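Changing the laptop battery: frequently asked questions

Lindham Repair Notes
Last revised 2025-01-03

These answers cover laptops with a removable or screwed-in lithium-ion battery. They do not cover tablets, phones or machines in which the battery is glued to the keyboard tray. Where the maker's service manual says something different, follow the manual.

How do I know whether the battery is worn?

Compare the full charge capacity with the design capacity. On Windows, open a command prompt and type powercfg /batteryreport. The command writes a file and tells you where it has put it. On most Linux desktops the same two values appear in the power statistics panel, or can be read with upower. A battery holding less than half of its design capacity will usually be noticed in daily use before anyone measures it.

Cycle count is a weaker guide. One pack sent to us had recorded 848 cycles and still passed the load test; another had failed at 600. Storage temperature and the time spent at full charge both matter, and neither shows up in the count.

The report shows no cycle count. Is the battery faulty?

No. Some battery controllers do not report it, and some firmware does not pass it on. A dash or a zero in that field means the value was not available.

The percentage drops from 20 to nothing. Will recalibrating help?

Sometimes. Charge to full, leave the machine on charge for two hours, then run it down in normal use until it shuts itself off. Leave it off for a few hours and charge to full again without a break. This corrects the gauge only. If the sudden drop comes back within a week, one cell is probably weak and the pack should be changed.

Do not recalibrate as a matter of routine. Deep discharges add wear.

Which part number do I need?

The one printed on the battery label, not the model name on the lid. A single model may have been sold with two or more packs that differ in voltage, connector or screw position. Write down:

Part number
Nominal voltage
Capacity in watt-hours
Number of contacts on the connector

Capacity may differ between the old pack and the new one if the maker lists both for your machine. Voltage is a different matter. Packs with different nominal voltages should be swapped only where the service manual lists both as suitable.

Are third-party batteries acceptable?

Many are. Ask the seller for the test certificate and a date of manufacture, and avoid anything that has been on a shelf for years. Be wary of a stated capacity far above the original in a case of the same size. Some machines show a warning at start-up when they find a pack they do not recognise, and a few refuse to charge it. Check this before ordering, as sellers will not always accept a return once the packaging is open.

The base no longer sits flat, or the touchpad has lifted. Can I carry on using it?

No. Shut the machine down, unplug it and keep it away from anything that burns easily. A swollen pack must not be pressed, pierced or charged. Do not force it out of the case. If it does not lift out freely once the screws are removed, stop and take the whole machine to a repairer.

What tools are needed?

A Phillips screwdriver of the right size (PH0 or PH00 for most bases), a plastic opening pick and a tray for the screws. Leave metal blades in the drawer. Screw lengths often vary across the base, and a long screw in a short hole can mark or crack the palm rest, so lay them out in the pattern in which they came out.

What is the order of work?

1. Back up your files. If the drive is encrypted, make sure you have the recovery key to hand.
2. Shut down fully. Sleep and hibernate are not enough. Disable fast start-up first if it is switched on.
3. Unplug the charger and every other cable.
4. If the firmware has a service or battery-disconnect mode, turn it on.
5. Remove the base screws and release the clips, starting near the hinge unless the manual says otherwise.
6. Unplug the battery connector by its body. Do not pull on the wires.
7. Hold the power button for ten seconds to drain what is left in the board.
8. Remove the battery screws, lift the pack out and fit the new one.
9. Reconnect, refit the base and plug in the charger before switching on.

Step 9 matters on machines that have been put into service mode – many will not start until they detect a charger.

The new battery stays at 0 per cent. What now?

Leave it on charge for 30 minutes. New packs are sometimes shipped in a protected state and need a low-current charge before the gauge responds. If nothing changes, check that the connector is fully home, then look for a firmware update. A charger of too low a wattage may run the machine without charging it.

The clock was wrong after the change. Have I damaged something?

Unlikely. Some boards keep time from the main battery. Set the clock, restart and check it again the next day.

Should I limit charging to 80 per cent?

If the machine spends most of its life plugged in and the firmware offers a limit, yes. Turn it off before a journey. The limit slows ageing and has no effect on wear that is already there.

How should a spare be stored?

At half charge, in a dry place at room temperature, with the contacts covered. Check it every 3 months and top it up if it has fallen below 20 per cent. Do not keep spares in a vehicle.

Where do old batteries go?

To a battery collection point, never the household bin. Tape over the contacts first. Readers in Wultside and Gelville can use the counter at either recycling centre, but swollen packs must be declared to the staff on arrival and should not be dropped in the general battery tub.

Who maintains this page?

Fotini Tsolakis wrote the original text. Eifion Gittins revised the sections on calibration and storage in December, after several readers pointed out that the old advice on full discharge applied to nickel cells. Corrections can be sent through the contact form. Please include the battery part number and the firmware version.

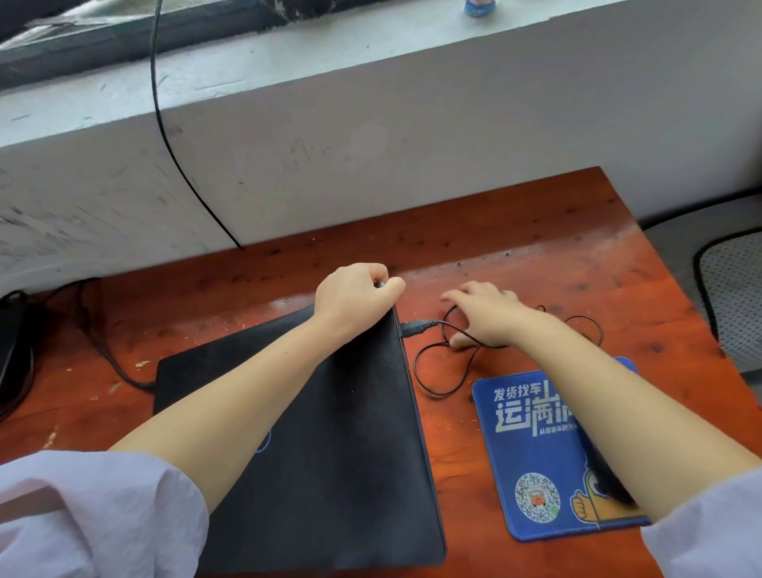
Closed laptop and cable on a desk. Photo: Carmela Bustamante / Lindham Repair Notes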